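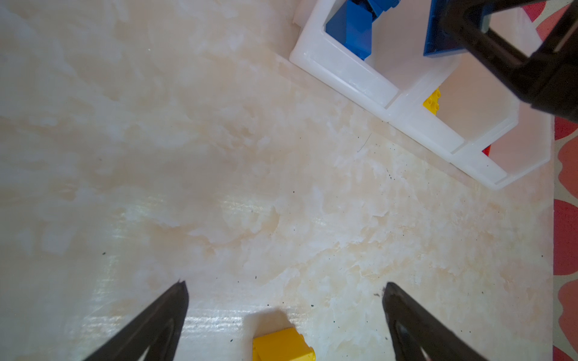

Tabletop with crumbs.

Slide 1. Hello, thanks to Chinyere for the intro. Who I am, 1 sentence only. Talk is on shared rooms, how they get used, how they fall apart. Mostly the Tandmont branch, bit about Idahosa at the end if time. Have 30 min incl. questions so KEEP MOVING.

Slide 2. Ask the room: who here has a room at work that belongs to everybody? Hands. Who likes walking into it? (Wait for laugh. If no laugh go on.)

Slide 3. Background. Tandmont library, back room, used to be periodicals. Opened up for bookings in May. Any group, no charge, three hours max. Knitting, tax help, chess, after-school kids, the seed swap. Bookings went up fast. So did the complaints.
What people wrote in the book:
chairs left stacked in front of the door
sticky table
who has the key
heating on all nite
somebody's soup

Slide 4. First thing we tried — a longer rules sheet. Two pages, laminated. Ese wrote most of it, it was a good sheet. Made no difference. Groups coming in late from work do not read two pages. Own up to this one, I signed it off.

Slide 5. Second try, changeover time. Before, one group's end was the next group's start. 7:00 out, 7:00 in. Everyone in the doorway holding coats. Now there's a gap between bookings and it shows on the calendar as its own block, so it can't be booked over. Pushback from chess club, they lost a bit of their evening. Tell the story of Jadwiga Zieliński standing there with the tea urn, short version.

Slide 6. Storage. Spend time here, this is the one people ask me about after.
Rule is now: if it stays in the room, it lives in something you can see into. No cardboard, no closed trunks. Before that we had a closet full of boxes marked MISC and KIDS 2 and one that just said Do Not. Took a whole afternoon to empty. Found the missing extension cords, all of them.
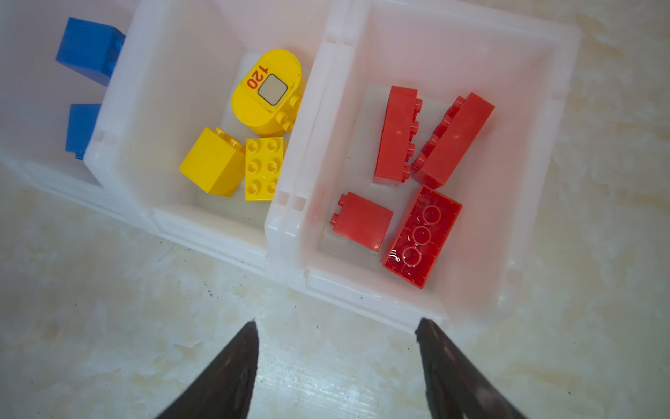
And each group gets one shelf, name on the shelf and not on the box, because boxes wander. If it doesn't fit on the shelf it goes home with you. The seed swap had the hardest time with this, they are still a bit mad at me. Cúc Vương worked out a deal where they get a second shelf in spring only. Fine. Rules can bend if it's written down who bent it.

Slide 7. Money. People expect a big number. Total for the year was 870 dollars, shelving was most of it, then hooks, wipes, a second key safe. The year before we paid 1080 and most of that was replacing stuff we allready owned but couldn't find. Pause on this. Let them read the slide.

Slide 8. What still doesn't work
key returns, still bad
the thermostat, see above re heating
groups who swap slots between themselves and don't tell the desk
noise through the wall into the reading room, needs building work, no budget
Don't pretend these are nearly solved. Adebayo will be in the audience and he runs the desk.

Slide 9. Idahosa. SKIP if past 20 min. Smaller room, one sink, fewer groups. They copied the shelf rule and the gap but kept the long rules sheet. Works ok for them, same groups every week so they know each other. Point is check who your users are before copying us. Don't read out the survey quotes, not cleared yet.

Slide 10. If you do one thing next week: go sit in the room at changeover. Dont help, just watch. Take the notebook. I did three of these and changed half the plan.

Questions. Likely ones:
Insurance? Each group signs at first booking, same form as the main hall.
Who cleans? Last group out wipes tables, our cleaner does floors. Wipes on the hook by the door.
Do you charge no-shows? No. Asked twice, board said no twice.
Can we have the booking form? Yes, handout pile by the exit, or email the desk.

Thank Cúc and Ese by name. Get the clicker back to Chinyere.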